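27/10/2021
Notebook, hand grippers, pair 2 — finger pads and camera mount

Left unit was in for slip on narrow wrapped items. Stripped the fingers, lifted the old pads, cleaned the faces with alcohol and let them stand before bonding. New blue pads cut from the Kastside sheet, not the Olatunji one, which is softer and takes a set if the jaws are parked closed. Trimmed flush at the tips. Did the right unit the same way so the two stay matched.

Pivots checked by hand for side play. One on the left had some, shimmed and retightened. No grease near the pads. Closing force set to the usual mark, then opened and closed 400 times on the bench before any real objects.

Object check with the snack set: bars, a sausage, bagged cake, biscuits. Grip at mid-height, jaws square to the long side, seals clear of the pads.

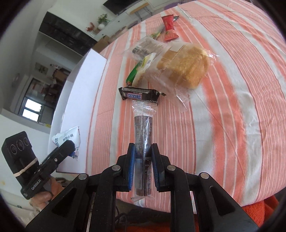 Bagged items are still the awkward ones. Film gathers ahead of the fingers if the approach is too flat, so come in steeper and close slowly. Do not raise the force to fix this; it crushes the cake and tells us nothing about the pads.

Camera strap: the elastic holds but creeps toward the handle over a long session. Mark the housing with a paint pen at the strap edge and look at the mark at every changeover. If it has moved, redo the calibration for that unit only. Last time both were redone and the Hostel files had to be re-indexed.

Cable: leave a loop at the handle before it goes down to the floor. The connector on the spare was pulled sideways in January and has been intermittent ever since.

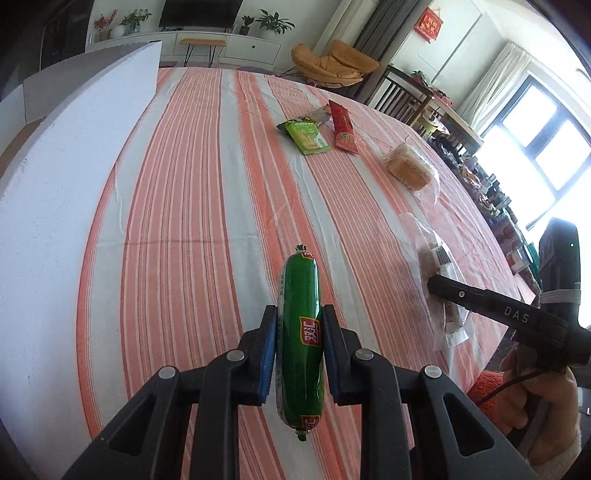
Round film-wrapped items want the pads parallel to within what the feeler gauge shows at both ends. Left unit passes at the tip, slightly tight at the root. Leaving it for now — will look again after 45 hours of use.

Open:
- order pad sheet, Kastside, same thickness
- wipe pads with a dry cloth between object sets, no solvent once bonded
- replace connector on spare
- copy force marks into the Vovholm setup sheet, old values still in there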